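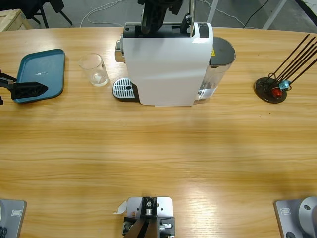 Session 2: One word, two words, or a hyphen?
Notes to go with the lecture, posted 2021-02-27

This site uses cookies to remember your settings and count visits. By continuing to browse you agree to our use of cookies. Accept / Manage preferences

Hi all — these are my notes, tidied up a bit, for the session on compound words. If you were there you'll find most of this familiar, and if you weren't, read it with a dictionary open next to you and you'll be fine. I talk fast and I skipped a whole section on prefixes, so that part is longer here than it was in the room.

Where we left off

Last time we looked at how words get into a dictionary at all. Cúc Mai asked a question at the very end that I only half answered: if "ice cream" is two words and "pancake" is one, who decided? I said "usage," which is what teachers say when they want to go home. So let me try again.

A compound is just a word made of two (or more) words that could stand by themselves. English writes them three ways:

Open: ice cream, high school, post office, living room
Hyphenated: mother-in-law, merry-go-round, six-pack
Closed: pancake, toothbrush, sunflower, bedroom

The spoken word doesn't care which of these it is. Say "living room" and "bedroom" out loud. They work the same way and have the stress in the same place, at the front, and yet we put a space in one of them. That's a spelling habit, and spelling habits are what this course is about.

The stress test (and why you shouldn't lean on it too hard)

You'll remember I made you all say "a greenhouse" and "a green house" to each other until it got silly. The compound has its main stress on the first part: GREENhouse. The plain adjective plus noun puts more weight on the noun: a green HOUSE. Same with BLACKbird and a black BIRD, or DARKroom and a dark ROOM.

This is a good test for whether something is a compound. It's a bad test for how to spell it! HIGH school has front stress and a space. POST office, same thing. And then you get oddities like "apple PIE," where most people stress the pie, next to "APPLE cake," where most people stress the apple. I've read several explanations for that one and I don't love any of them. If you have a theory, bring it.

Do compounds close up over time?

Often, yes. The story you'll see in textbooks goes open, then hyphenated, then closed, like a couple moving in together. "To-day," "to-night," and "to-morrow" all had hyphens in ordinary printed English well into the twentieth century, and if you pick up an old novel you'll trip over them on every page. "E-mail" lost its hyphen in a lot of style guides within my own working life, and "Web site" turned into "website" at about the same speed.

Please don't write in your assignment that every compound goes through all three stages, though. Plenty never budge. "Ice cream" has been open for a very long time and shows no sign of closing. Others skip the hyphen completely. Length seems to matter: short first parts, especially one syllable, close up more easily (bedroom, bathroom) and longer ones stay apart (living room, dining room, emergency room). Letters that look ugly together matter too. I can't prove that people avoid "busstop" because of the double s in the middle, but look at it.

Khoa Sầm brought up "bookkeeper," which has three double letters in a row and nobody's feelings were spared. Fair point, Khoa. It's closed, it's ugly, it's correct. Tendencies have holes in them.

Our little corpus

Some of you asked where my examples came from. They're from the Brustcombe newsletters, the pile of local newsletters we've been typing up since the first week. I pulled 835 compounds out of them and checked each one against the class dictionary. In 698 the newsletter writer and the dictionary agreed. I was pleased with that, to be frank. These were people writing up bake sales and parking rules with no editor, and they mostly got it right.

The ones that didn't match fell into a few heaps:

Closed up too early: "alot" (not really a compound, but it turned up, of course it did), "highschool," "icecream," "frontdoor"
Split when it should be closed: "some body," "base ball," "with out"
Hyphens sprinkled on for luck: "ice-cream," "post-office," "week-end"

That last heap is interesting, and I'd go easy on the people who wrote it. "Week-end" was perfectly normal once. If you learned to spell from a grandparent, or from a shelf of old paperbacks, you may have learned it that way. A misspelling can be an older spelling that stayed too long at the party.

The hyphen before a noun

OK, the bit everybody wants. When two words team up to describe a noun and they come before it, you'll usually want a hyphen:

a well-known singer
a two-story house
a part-time job
a long-term plan

When the description comes after the noun, the hyphen usually goes away:

The singer is well known.
She works there part time.

I say "usually" because dictionaries list some of these with the hyphen everywhere, and style guides disagree. Pick a dictionary and stay with it. For this class it's whichever American dictionary you already own, as long as you name it at the top of your paper.

No hyphen after an adverb ending in -ly: a highly paid actor, a newly painted fence. The -ly has already told us which word it belongs to. Watch out for adjectives that happen to end in -ly, like "friendly" or "family" (a noun, I know, but people get spooked by it): "a family-owned store" keeps its hyphen.

Now try these. Each pair means two different things, and the hyphen is doing all the work:

a small-business owner / a small business owner
twenty-odd guests / twenty odd guests
a heavy-metal band / a heavy metal band
re-cover the sofa / recover the sofa

To be picky about the first one, most readers will understand "small business owner" with no hyphen and never picture a tiny person. Context carries a lot. But "twenty odd guests" does make me want to see the guest list.

The part I skipped: prefixes

American spelling likes its prefixes closed: rewrite, preschool, nonfiction, antiwar, coworker, midweek. British spelling has traditionally kept more hyphens, so if you read a lot of British books you may feel that "coworker" has something to do with cows. (My sister can't unsee it. Now you can't either.)

Keep the hyphen when:

The next part starts with a capital: un-American, mid-June
The next part is a number: pre-1900
You'd end up with a different word: re-sign a contract / resign, re-create / recreate
The prefix is self- or ex- meaning "former": self-taught, ex-husband

With doubled vowels it depends. "Reelect" and "cooperate" are closed in most American dictionaries, while "anti-inflammatory" keeps its hyphen. Look it up. I look it up every single time and I've been teaching this for years.

Noun or verb?

One more place where spacing matters, and where I see the most mistakes in papers. A verb plus a little word stays open. The noun made from it closes up or takes a hyphen.

I need to log in. / I forgot my login.
Please back up your files. / Do you have a backup?
We'll set up the chairs. / The setup took all morning.
They broke up in June. / The breakup was messy.
Let's check in with her. / Check-in is at noon.

A quick trick: put it in the past tense. You'd say "I logged in," and you'd never say "I logined." If the middle can change, you've got a verb, and it needs its space.

What about names?

Names do what they like. We spent a happy ten minutes on the made-up brand names from the homework, and I promised to write down what we said. Jornura doesn't look like a compound at all, and most of you read it as "journal" plus a pretty ending. Privberg looks like two pieces glued together, and you all heard "private" and "mountain" in it with no help from me. Mussa gave us nothing to cut. The general point is that English readers go hunting for a seam in any longish word, and they'll find one whether or not it was put there on purpose. Keep that in mind when we get to borrowed words.

For next time

Write one page on a single compound of your choice. Find it in two dictionaries and in something old (a novel, a cookbook, a newspaper, a hymnal, I don't mind). Tell me how it was written in each, and whether it has moved. It's marked out of 100, with 2 points off for each compound you spell differently from the dictionary you've named. Yes, in your own sentences as well as your examples.

Please don't all do "website." I had a whole stack of "website" papers last year and I would like to read something else. "Teenager," "goodbye," and "basketball" are all fun to trace. So is "nevertheless," if you're feeling brave.

Reading: the hyphenation section in whatever style guide you can get hold of. Skim the tables, read the introduction properly. Bring one entry you disagree with and we'll start the next session with those.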